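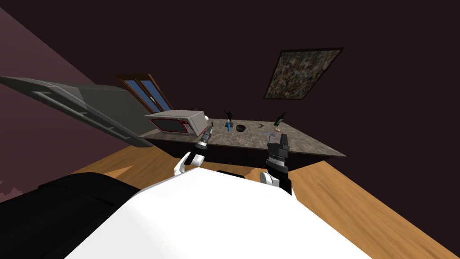
What was the project meant to produce?
A control program for a two-armed robot model that can pick a named object off a kitchen counter, plus one gripper built in the shared workshop at Midgate to the same finger dimensions as the model. The program was written and tuned in simulation. The gripper was built on the bench in parallel.

1. Scope

The work ran from February and was closed on 17 December 2022. The project name, Plirkitz, covers both the software and the hardware. Walking and door handling were left out early. The base is parked by hand at the start of every trial, and only the arms move under program control.

2. Hardware

The gripper has two flat parallel fingers driven by one motor through a rack and pinion. The rack came from Brurkham as a stock length and was cut down. Finger travel is 40 mm per side. The first set of fingers flexed at the tips under load, so the second set was made thicker and the mounting screws moved 10 mm toward the palm. The motor driver was mounted on the back plate, where it picked up noise from the encoder cable - moving the cable to the other side of the plate fixed this.

Bench tests were done with the gripper bolted to a Lorente clamp stand. There is no physical arm. Everything said in this report about reaching applies to simulation only.

3. Grasp routine

The routine has four steps: pre-grasp pose, straight approach, close, lift. The pre-grasp pose is set back from the object along the approach line. The fingers open to full travel before the approach begins. Closing stops when motor current passes a threshold, or its modeled equivalent in simulation. Tall, smooth objects standing near other objects were used for most of the tuning, as these leave the least side clearance for the fingers.

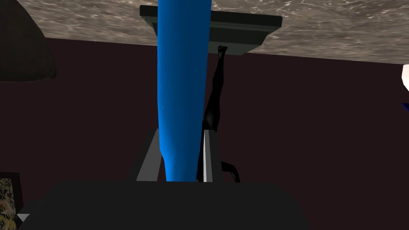
A reviewer at the midterm check asked whether closing on current alone could tell a firm grip from one finger pushing against a neighboring object. It could not. A second check was added: after the threshold is reached, the finger gap is compared with the expected width of the target, and the grasp is rejected if the two differ by more than 10 mm. The expected widths are held in a table typed in by hand, which limits the program to objects it already knows.

4. Results

Of 40 simulated trials with the final settings, 26 ended with the object lifted and held. Before the gap check was added, the same set gave 24. Most of the failures came in the approach step, where a finger touched the object early and shifted it. A smaller group were correct rejections by the gap check, counted as failures because no retry was programmed.

The bench gripper held its test bottle in all 10 closing cycles. The bottle was placed between the fingers by hand, so this says nothing about approach error.
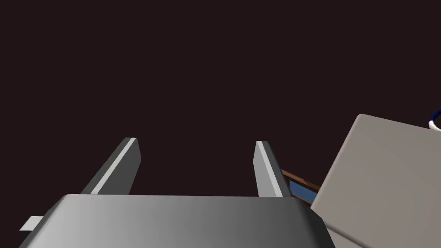

Figure 3. Gripper with fingers open, nothing held.

5. Remaining work

A retry after rejection should come first. It needs the arm to back out along the approach line and start again from the pre-grasp pose with a small sideways offset. The width table should be replaced by a measurement from the camera. On the hardware side, the rack needs a cover, and the second finger set has visible wear at the lower screw holes.

The drawings, the width table and the trial log are stored with the gripper at Midgate.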